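3.2 Collecting demonstrations with the hand-held gripper

Demonstrations for the table-setting tasks were recorded in two ways. In the first, the operator held the Dramine gripper directly and carried out the task by hand. In the second, the operator drove the arm from a separate desk using the Clekach remote controller. Both methods used the same pair of fingers and the same camera mount, so that a policy trained on one set could be tested against the other without changes to the input.

A total of 600 demonstrations were kept for training. Operators were asked to work at the pace they would use at home and to avoid pausing above an object before closing the fingers. Early trials at the Gultomon site had shown that long pauses were copied by the policy, which would then hover over the tray until the time limit was reached. Where an operator stopped for more than 5 seconds, the recording was set aside and the task was repeated from the start.

The table-setting tasks involve a small group of everyday items, among them a tray, a bowl and thin sticks. Thin items were included because they leave little margin for error in the height and angle of the wrist. A stick resting in a bowl may be approached from several directions, and operators differed in the direction they preferred. No attempt was made to correct this. The starting position of the tray was changed between recordings, and the angle at which it lay on the table was left to the operator.
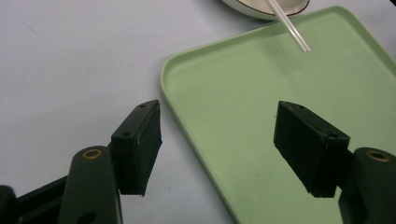
Figure 4. View from the hand-held gripper during the tray and bowl task. The fingers are open, with the white sticks extending from the bowl over the tray.

Patrício has objected, in comments on the June draft of this paper, that leaving the approach direction free makes the hand-held set harder to learn from, and that a fixed starting pose would have given a fairer comparison with remote control. Under remote control, Patrício noted, operators tend to settle on a single approach after a few attempts, as the controller makes some wrist angles tiring to hold.

We accept that the two sets differ in this respect. The purpose of the study, however, was to compare the methods as they would be used in practice, and a fixed pose would have removed one of the main differences between them. A smaller trial with a fixed pose is reported in Section 5. It narrowed the gap between the methods but did not change their order.

Two further points on procedure should be recorded. The finger pads were inspected at the beginning of each session and replaced when wear affected their grip – a matter of judgement, for which no measured limit was set. Lighting was kept diffuse where possible, and blinds were drawn when direct sun reached the table. Recordings made before the blinds were fitted remain in the training set and are labelled separately.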